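Garment care and store presentation, Handout 4
Folding T-shirts at the table
Instructor: Marijke Jacobs. Questions to Enda Gilmartin, Bovunham office

Read before the practical. Same folding table as last session, bottle shelves behind it, you'll know where you are.
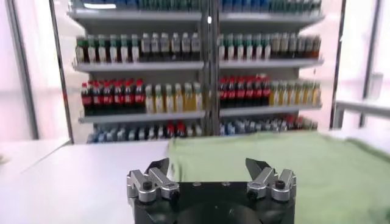
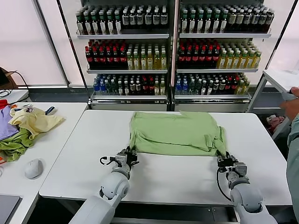
Fig. 1 and 2. Green fabric on the white table. Fig. 2: light green T-shirt front down, corners of the near edge held.

Setup
- pile on the side table, work table for one shirt only
- phones, pens, keys off the work surface
- clear strip of table in front of you, the fold needs somewhere to go

Steps (Verhoeven fold, the one on the test)
1. Shirt front down, collar away from you.
2. Take both hem corners. Pull toward you untill the back lies flat. Don't yank, light knits stretch.
3. Smooth from center out. Bunching at the hem = crooked fold, every time.
4. Right side in to the middle, sleeve back on itself. Same on left.
5. Hem up to the collar in 2 folds. Turn over.

Sorting: by color first, then size. Pale yellow and lavender go in seperate stacks even if the pile is small. Navy never under pastels.

Board size: 40 cm for adult shirts. Plakine board is fine, so is plain card. No board in the test!!

Common mistakes (from October)
- starting on the sleeves before the body is flat
- folding on top of another shirt
- leaving the hem rolled under

Test is 13th December. One shirt each, any color, Joris Van Acker marks. Out of 100, half for flatness, rest for edges and stack. Bring this sheet.

Reading: Wullent course book, chapter on knits, skip the part on ironing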